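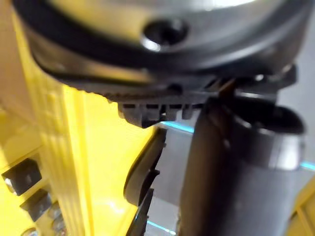

Underside of the unit with the gripper finger up against the base ring

Robot arm on our bench, hours and jobs changing - what should we be asking for?
Posted in Work & Workplace, 5/19/19

Hi all, bit of a long one, typing this on my break so sorry in advance.

I work at a small appliance refurb place, we take returned and damaged stock, mostly round metal benchtop stuff, clean it, test it, fix what's fixable and box it again. Been there a good few years. Management have put a robot arm on one of the benches to do the handling and the base checks, and the plan is a second one in June. We call it the Skurell because that's the name on the paperwork.

Photo is from the wrist camera. We get shown these on a screen next to the bench and are meant to tick ok / not ok on the grip. The silver body with the black band is the unit, the yellow ribbed part seems to be the arm itself.

What's changed so far:
- used to be four of us on bench, now two on bench and two "floating"
- the lifting is mostly gone, which my wrists are very happy about
- I spend half the shift looking at blurry close ups and pressing a button
- target went from whatever we could get done to 79 units a shift
- the arm stops if we don't answer the screen, and the stop gets logged against whoever is signed in

That last one is what's bugging me. If I go to the loo it counts as my stop. Nobody has said what the log is for. They did say no job losses, but nothing in writing. Also no one's pay class has changed even though we're now sort of machine minders.

Is there anything we should be asking for before the second one comes in? No union on site. I don't want to be the person who's against it, parts of it are good. Just want to know what's normal.

kettle_bench

Went through nearly the same thing at a packing site, diffrent machine but same story. Few things, in no order.

Get the log question answered first. In an email, not at a toolbox talk. Ask what is recorded, who sees it, how long it's kept, and whether it can be used in a performance review. Our lot hadn't thought about it at all. Once somebody asked in writing they went quiet for a bit and then took the names off it. Stops are now recorded by bench and shift and that's it.

Ask for a stop code too. We have one for "operator away", one for "bad part", one for "arm fault". Before that every stop looked like a lazy worker. After, you could see most were the arm having a second go at a part it hadn't got hold of properly. Supervisor was honestly surprised.

On the target. 79 came from somewhere. Ask where. If it's the supplier's number it was probably worked out on clean parts all the same model, and returned stock is never that. Dents, missing feet, bits of someone's kitchen stuck to the base. Write down for a fortnight how many you had to pull off and do by hand.

Pay class - depends where you are and what your agreement says. Read the actual wording for your level. If it says something like "operates automated equipment" one level up from yours, you've got a conversation to have. If it doesn't you've got a harder conversation.

Rotation is the big one for me. Staring at that screen a whole shift is rubbish, my eyes were cooked and I got worse at it as the day went on. We asked for an hour on, then swap to repairs or boxing. They said yes pretty much straight off, cost them nothing. Keeps your hands in too, so when the thing is down you still remember how to do the job.

Nillier_shed3

Robots are taking everyones job mate, get your resume ready. Seen it at my brother in laws work. Started with one.

greyhardhat

Bit more cheerful than the one above.

I do safety and training at a plant near Kunholm. Ask to see the risk assessment for the bench. There should be one, and the people who work next to the arm should've had a say in it. Things I'd look for: who can restart after a stop, what happens when you reach in to clear a unit, where the e-stop is and can you get to it from both sides.

Also training. A button and a ten minute demo is not training. We gave ours 3 paid sessions, with time to muck around with it while it wasn't running product. One of our quieter assemblers now does most of the teaching of new grips and did go up a level for it. So it can go that way, but she asked, it wasn't offered.

The "floating" two are who I'd worry about. Get their roles written down before June. Floating tends to mean whatever's short that day, and then later it means hours get cut. Ask all four together if you can, one email with all your names on it.

Don't sign anything that changes your duties on the spot, take it home and read it. Your state or province will have a free advice line for this stuff, ring them, they're slow but decent.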